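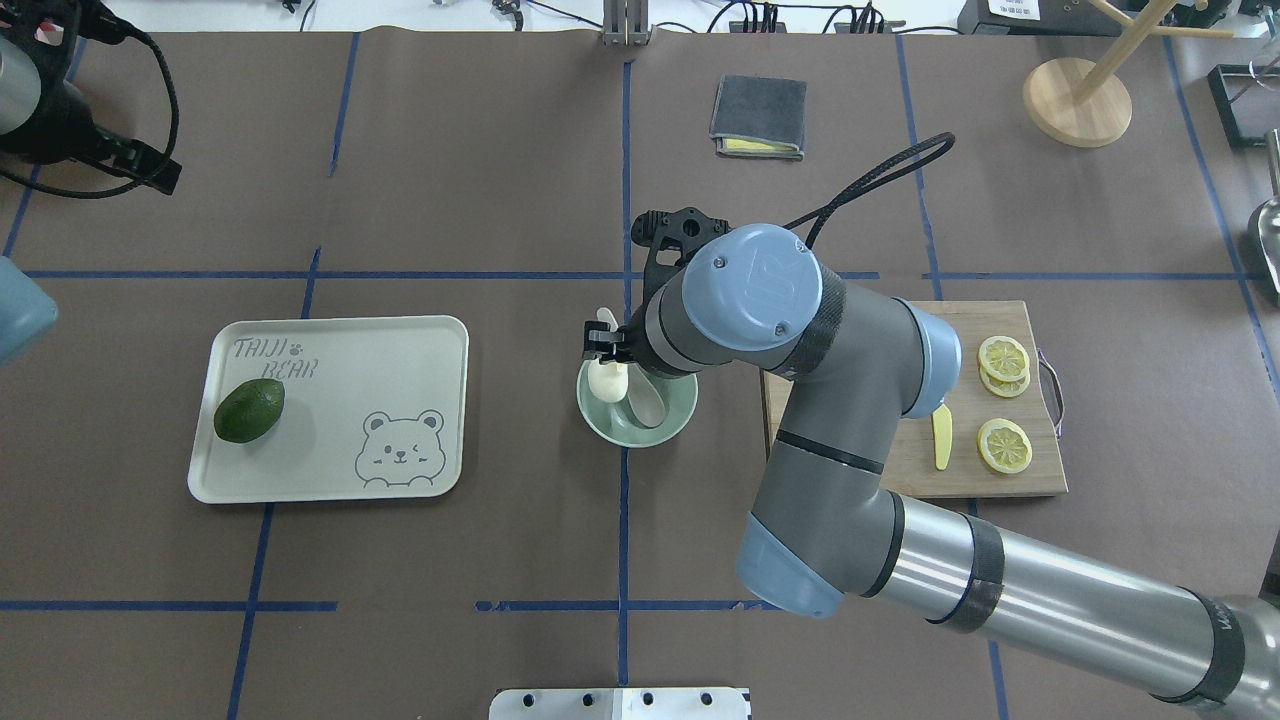 *Posted 2024-07-27 by the author, from the Curnar workshop. Filed under: arm, gripper, calibration*

The table finally has a coordinate system I trust. The first version was pencil marks on bare wood, and they lasted until somebody sanded the top. The second was a printed sheet that shifted whenever I leaned on it. The current one is brown paper with blue tape lines, and it has held since June.

The tape is not a precision reference. I use it to put things back where they were, and to tell at a glance whether the arm is in the cell I asked for. The real registration is done by touching off on three points with a pointer held in the gripper, then solving for the table plane. The paper has creases toward the far side. I left them in. The plane fit ignores them, and so far the gripper does too.

The arm is a used UR. Setting it up took one evening. Setting up everything attached to it took the rest of the month.

**Cable.** The wrist cable was the worst part. My first routing kept it tight along the links, which looked tidy and pulled at the connector whenever the last joint passed a half turn. I now leave a large free loop at the wrist and strap the rest down along the lower link. The loop sweeps a lot of air, so the planner gets a fat cylinder around it as a keep-out volume. This costs some reach on the right side of the table. I accept that.

**Fingers.** Two fingers on a perforated plate. The plate came out of the Steltik bin at the workshop and the hole pattern was close enough that I only had to open up two of the holes. The finger tips meet well when cold and drift apart slightly after a long run. I have not found the cause. My current guess is the plate flexing -- I'll try a thicker one before I blame the actuator.

**Bowl.** Picking out of a bowl is harder than picking off a flat surface, for dull geometric reasons. The fingers have to go in nearly vertical, the rim limits how far they can open, and anything long left in the bowl gets in the way of the approach. I keep a utensil in there on purpose. A planner that only works on a clean bowl is of no use to me in a kitchen.

Last batch was 118 attempts with the bowl on the center line:

- 32 failed
- 10 of those were rim contacts, all with the wrist rotated the wrong way
- the rest were missed grasps on the small object

The rim contacts are fixable in software. I had the wrist preference set for the cutting board, where the elbow sits low over the work, and never changed it for the bowl. The missed grasps are a depth problem. Pale objects in a pale bowl give my camera very little to work with, and the height estimate can be off by up to half a finger width.

Next on the list is a darker bowl as a control, then back to the green one. The log format also needs a version number before I collect any more.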